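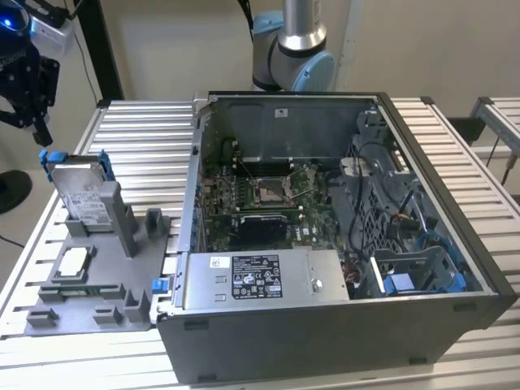
The Dell tower on its side with the panel off. Drive and processor are in the parts tray on the left.

Putting a hard drive back in a Dell tower

Written for the repair bench at Husov, Dalville branch. Last updated in March by Duygu Aydoğan.

These steps cover a 3.5-inch drive that sits in a blue plastic carrier. They work for the original drive or a replacement. If you are also changing the processor, read the note about the socket before you start.

What you need

A clear bench, a wrist strap, a Phillips screwdriver and a tray with separate pockets for the parts. We use the printed gray trays from Jastitz, but any tray that keeps the drive and the processor apart will do.

Step 1. Get the case ready

Shut the computer down, unplug it and hold the power button for a few seconds. Lay the tower on its side and take off the side panel. Put your wrist strap on and clip it to bare metal on the chassis.

Step 2. Check the carrier

The carrier holds the drive by its long edges. Flex the sides out a little, set the drive in and let them close on it. On most carriers small pins go into the screw holes in the drive. If a pin has snapped off, replace the carrier. Kwan-ho Kao keeps a box of spares under the bench - ask before you take the last one.

Hold the drive by the carrier and keep your fingers off the circuit board.
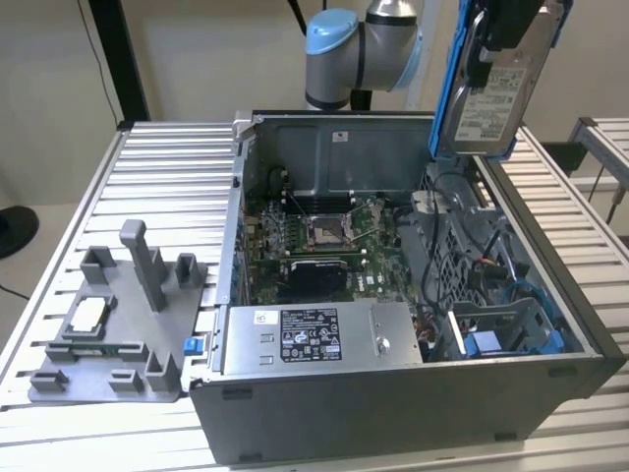

Before you go further, move any loose cables away from the drive cage. The blue SATA cable likes to fall across the opening, and a drive pushed in on top of it can crush the plug. Tuck the cable to one side where you can still reach the end.

Step 3. Line up the connectors

Find the data and power connectors on the drive and work out which way they need to face. The L-shaped key in each one tells you which way up the plug goes. Look for bent or dirty contacts while you have the drive in your hand.

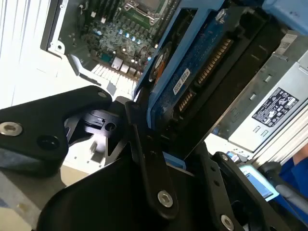
Step 4. Slide the drive in

Start the carrier squarely in the bay and push with even pressure until it clicks. If it stops early, pull it out and check for a cable behind it. Then plug in the data cable and the power cable. Tug each one lightly to make sure it is seated.

Step 5. Close up and test

If the processor is out, fit it and its cooler before you plug anything in. An open socket has fine contacts that bend very easily, so don't pass tools over it. Put the panel back, start the computer and check that the drive shows up in the BIOS. Write the job number on the Tautahi sheet. Job sheets go in bin 17. 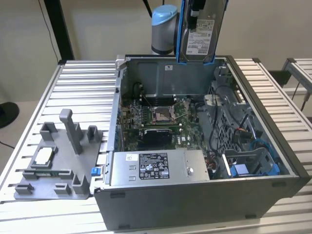 Can I put the drive in while the processor is out?
It's fine to do it in that order. Keep the drive well away from the open socket and leave the power cord unplugged until the processor and cooler are both in place.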